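4.2 Household interviews and the laundry week

We were lucky in our hosts. Families in Skernport who had never met us before April made coffee, cleared a chair and let us ask, at great length, how they decide that a towel is ready for the wash. Of the 204 households that took part, a good many had never put the matter into words, and several couples found they had been working to quite different rules for years (one such talk ran well past its hour, and we were sorry to leave it).

What came up again and again was the towel in between, used once or twice and not yet in the basket. Patrício and Garcia call these "resting" linens, and we have kept their term. People named the back of a chair, the stair rail, the bathroom door and, very often, the table, where a towel may be left in a heap until someone needs the space (Figure 3).

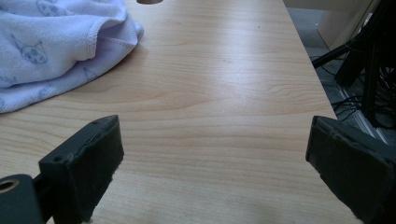
Figure 3. A crumpled towel on a tabletop, the kind of resting place named in the interviews.

4.3 Coding the diaries

Each household also kept a paper diary, and we are grateful for the care that went into them. Lesego Pillay and Duarte Peixoto read the first 400 entries separately, then sat down together to compare notes and settle the wording of the codes. Where they differed, it was mostly over whether airing a towel counted as cleaning it. We let the diary keeper's own word stand in those cases, even when it changed from one page to the next.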